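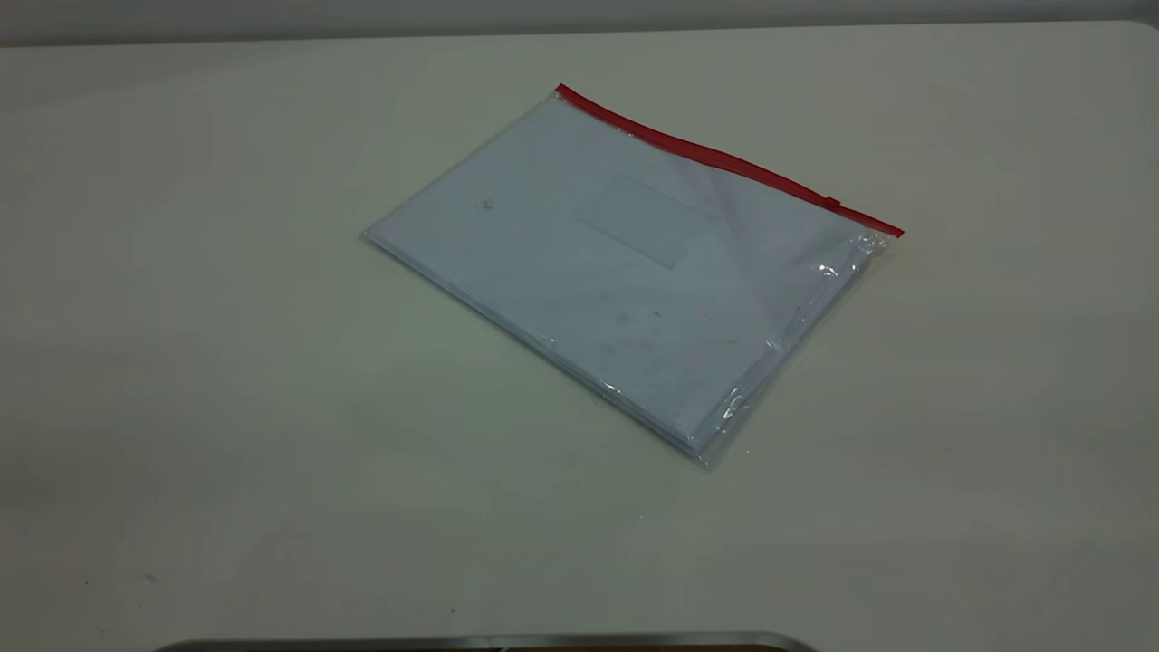 A clear pouch with a red zipper and white paper inside.

About Omum

Omum is a small school of bookkeeping and office skills in Durnbridge. We teach adults who want to work in an office for the first time, or who come back to it after a long pause. Our school was opened by Clotilde Gilbert, who kept the books of the furniture shop Van Dusen for 18 years before she started to teach.

In the beginning there were seven students and one room above the bakery. Today we have three classrooms on Greltora Street, and almost 100 people study with us each year. The groups are still small — we take no more than 10 students in a class, so that the teacher has time to look at the work of every person.

The main course begins in March and in September. It covers invoices, payroll, business letters and the filing of papers. We still teach filing on paper, also to students who will later do everything on a computer. Many small companies in our town keep their receipts in folders, and they are happy when a new employee knows how to put them in order.

Lessons are in the evening, from Monday to Thursday. Students with children can ask for the morning group. You can pay the fee in monthly parts, and the textbooks are included.

If you would like to visit us before you decide, please write or call the office. Clotilde answers most of the letters herself, usually on the same day.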